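Robot club, the at-home edition

August 19, 2020

So the Stiseo club has gone fully remote for the summer, and I have spent most of it at a table with a gripper in my hand. No complaints! We used to meet at the hall in Durnutitz, where you had to queue for the one decent bench, and now I can start in my slippers before breakfast.

Our project this term is called Shboul (don't ask, it was put to a vote and I lost). The idea is that each of us collects 200 short recordings of picking things up by hand, using the same sort of gripper the arm will have, and then we pool the lot and see what it learns. I'm on 80. The target for the end of June was 250, which tells you how good we are at targets.

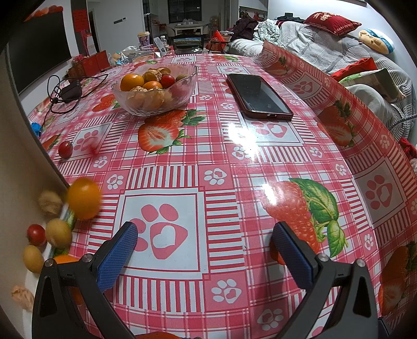 Small round fruit is my favourite thing to practise on. Cherry tomatoes roll if you come in even slightly crooked, and oranges are nearly too fat for the pads, so you have to open right up and go in slowly – much slower than feels natural. My first 27 goes were all far too quick and I've binned every one of them.

The other thing I keep forgetting is to hold still for a second before I start. Our mentor is very keen on that second.

If all goes well we take Shboul to the student meet at Plurholm, or whatever online version of it they manage to put together. I still need to sort out my file names before the next call, and someone has to write the poster. I have a nasty feeling it's me.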